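Bostetti reissues the Pledunell chair

Bostetti is putting the Pledunell stacking chair back into production in February, 13 years after the last one left the factory. Cristóbal Rivadeneira has redrawn the back legs so that the chairs stack closer together.

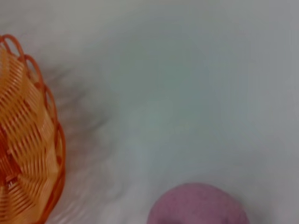 Will the old seat pads fit?
The seat is the same size as before, so they will.

The first run is 170 chairs, in 3 colours. Selina Reisinger is taking orders at the Egger showroom, where 40 have been set aside for subscribers.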